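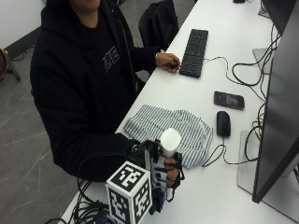

Glove demo at the Plerkard open day. Marker cube on the hand, striped cloth next to it.

benchrat
Posts: 3,166

Went to the open day at Plerkard in Trivby in October and said I would write it up. It was one room with a long white desk and a lot of monitors. No stage and no talk. You walked in, stood near the desk and watched somebody do the recording work, and you could ask questions when they stopped.

The part I went for was the glove. It straps over the fingers and the back of the hand and has a cube on it with the square black and white markers. The other hand was bare and the demo went on right in the middle of the keyboard, mouse and phone. I liked that. At the Fesside one last year everything was on a mat with taped corners.

Their project name for the glove work is Holanda. I was told they had 305 clips of cloth handling so far, which sounded low to me.

torque_wrench_tim
Posts: 305

305 is low if you want to train on it. It's fine if you are still checking that the glove reads right. Did they say which?

benchrat
Posts: 3,166

Still checking, I think. A good part of the time I was there went on the cube and the cable. See the next one. 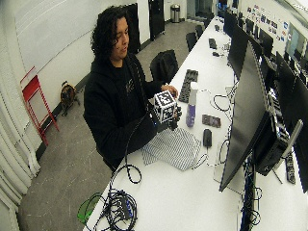 Hand on the marker cube, glove cable running down to the table. Dog on the left.

oldservo

Whose dog?

benchrat
Posts: 3,166

Did not ask. Small and brown, friendly enough.

halfstep44
Posts: 14

I went in the afternoon and I have to say I was less impressed. It's a person wearing a glove. The flyer said robot open day and I drove more than two hours. I wanted to see an arm pick something up. My kid lost interest fast.

torque_wrench_tim
Posts: 305

Fair about the flyer. But the glove is where the arm's data comes from, so it is robot work — just the slow end of it.

halfstep44
Posts: 14

I understand that. It should say so on the flyer.

benchrat
Posts: 3,166

They also had the hand-held gripper out, with the camera on the tool. The view is very round and goes black at the edges. You get used to it. I asked for a couple of frames and they let me post them. In the first one the tool is over the table with a purple box down at the lower left. 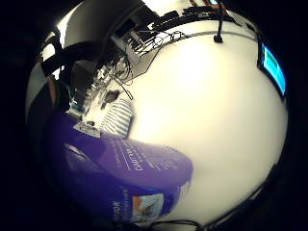

Page 2 of 14

oldservo

I can't read a word on that box. If they want the thing to tell one box from another, a lens like that is going to hurt them. All the detail is gone by the time you are off center.

torque_wrench_tim
Posts: 305

Disagree. You want the wide view so you keep the table and the hand in sight when you get close. Reading labels is a different job. I would worry more about the glare, the middle of that tabletop is close to pure white.

oldservo

Then they should fix the lights too.

benchrat
Posts: 3,166

The lights are the ordinary office kind. Second frame, pointing up:
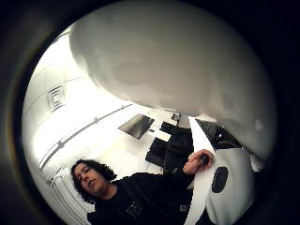

Gripper camera view with the ceiling vent at left and a screen hanging farther back.

halfstep44
Posts: 14

What is the big pale thing across the top?

benchrat
Posts: 3,166

Can't tell from the frame. It's very close to the lens and out of focus.

torque_wrench_tim
Posts: 305

Did they say anything about another date? I would go if both the glove and the gripper are out. Fesside only had the gripper and you had to stand behind a rope.

benchrat
Posts: 3,166

Spring, no date yet. Parking is on the street side in Trivby, the back lot is permit only. I will post in the events section when I get the email.

halfstep44
Posts: 14

If there's an arm running, let me know. Otherwise I'll skip it.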